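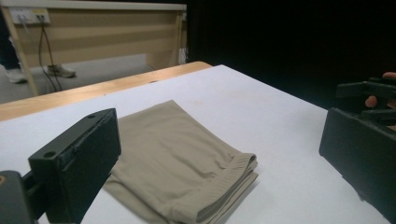 What is Wembridge looking for this August?
Singers. We need new voices in every section of our community choir, and tenors will be greeted like long-lost family.

Wembridge Voices is a mixed choir for adults, and we're learning a big new piece for the autumn. It's called Dornelska, a cycle of songs about a river told from the spring to the sea, and it is a joy to sing! There's a rowing song that gets faster every verse, a lullaby for the altos, and a last movement where the basses hold one low note for what feels like a week while everyone else climbs over the top of them. We'd love more people in the room for it.

You don't need to read music. Plenty of us don't, and we learn mostly by ear, with recordings of each part to sing along to at home (in the car is even better). If you do read, there's a printed score for you to borrow. There's no audition either. On your first visit our musical director, Yayra Ayaaba, will ask you to sing a few notes with her at the piano so she can work out where to seat you. It takes a couple of minutes and she's very kind about it.

When and where

Saturday mornings at the Rusico Hall, Wembridge, starting at 10am and finishing at 12.30, with a tea break in the middle. Doors open at 9.30 if you want to help put the chairs out. The hall is step-free from the car park side and has a hearing loop. The 29 bus stops opposite – get off at the library, not the church.

What it costs

Your first two rehearsals are free. After that it's £90 for the season, which you can pay in one go or month by month. There is a reduced rate for students and anyone on a low income, and you only have to ask. We don't want to see any form or payslip.

What we ask of you

Come to most of the rehearsals, listen to your part during the week, and be free for the concert and the run-through the evening before it. The concert is in the main hall, which seats 200, and we'd like to fill it. Wear whatever you like to rehearsals. For the concert it's any plain dark clothes you already own.

We're also after a rehearsal pianist to share the job with our present one, every other week. This is a paid role at £29 an hour. You should be a good sight-reader and happy to stop and start a lot. Yayra can send you two of the songs in advance.

To join in, email hello@wembridgevoices.example with your name and whether you tend to sing high or low. "No idea" is a perfectly good answer. Pianists, please put PIANO in the subject line and tell us a bit about what you've played for before.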